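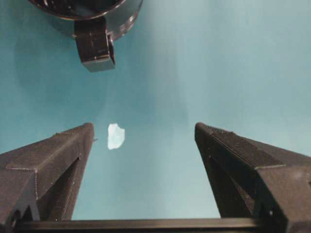 A scrap of white on the blue tabletop, June.

Filed under: Paper, Household, Complaints
Posted in June by the author of Trinlow Notes
4 comments | 30 shares

I have been trying to throw away paper for most of a year. I don't mean a little paper. I mean the drawer, the two boxes under the bed, the accordion file whose elastic gave up during a previous presidency, and the thing I call "the desk" even though no one could write on it without first moving a water bill.

It started when I went looking for the warranty on our dishwasher. The dishwasher had died in the middle of a load, with all the forks in it, and I was sure I had the paperwork. I did have paperwork. I had the warranty for the dishwasher before it, the manual for a bread machine we gave to my sister, and a receipt for one shower curtain from a store that is now a dentist. I also had the instructions for a Surnar space heater, in eleven languages, with a diagram showing a child being told no.

The warranty was on the fridge, under a magnet. It had expired in the spring.

So I decided to become a person who doesn't keep things. I read up on it. There are a great many people online who will tell you how to go paperless, and most of them sell a printable checklist. The one I followed said to sort everything into piles: keep, scan, shred, toss. She had a very calm kitchen. I made my piles on the dining room floor at four in the afternoon, and by dinner I had a fifth pile, which was things I wanted to read again, and it was larger than the other four put together.

I don't know how anyone gets past the fifth pile. Mine had a parking ticket in it from Stultcombe, where we went for a long weekend before the kids were born and where it rained so hard that the ticket is mostly a pink smear. I paid it. There's no reason to have it. But I can remember standing in that parking lot arguing about whether the sign meant mornings, and I can't remember a single other thing about the trip, including where we slept. If I shred the ticket I am left with a town I've apparently never been to.

Then there were the lists. My mother wrote grocery lists on the backs of envelopes, and for some years after I moved out she would tuck one into a box of hand-me-downs by accident. Eggs, bleach, the good rice. I have several. I have no plan for them. My children will find them someday and assume they are mine and wonder what I was doing with that much bleach.

My husband's approach is to scan. He got the free version of an app, and the free version lets you store up to 1,000 pages, and he felt this was a challenge. He scanned for two evenings. He scanned the backs of things. We now have the bread machine manual in the cloud, sideways, with his thumb on every other page. When I asked him where the car title was he said it was in there somewhere and told me to search for "car," which brought up a birthday card and part of a carpet estimate.

I was in favor of the shredder until I owned one. Ours takes a few sheets at a time and then needs to lie down. It smells like a hair dryer. And it doesn't get rid of paper so much as make it fluffier, so that what used to fit in a drawer now fills a garbage bag, and little bits of it ride around the house on people's socks. I've found them in the bathtub. I found one in a lasagna.

The woman at the Awwad copy shop, where I went to ask about their bulk shredding, told me they charge by the box and that most people bring in one box and take half of it home again. They stand at the counter and start pulling things out. She said tax returns go in without a peep and it's the school stuff that holds up the line. I said that wouldn't be a problem for me. I came home with a spelling test and a drawing of what may be a horse.

As of this week the score is one box gone and one box under the bed. The accordion file has a new elastic, which I realize is the opposite of progress. The new dishwasher works fine. Its warranty is in a safe place, and I'd tell you where, but I've been looking for it since lunch.

4 comments | Share this post
More in: Household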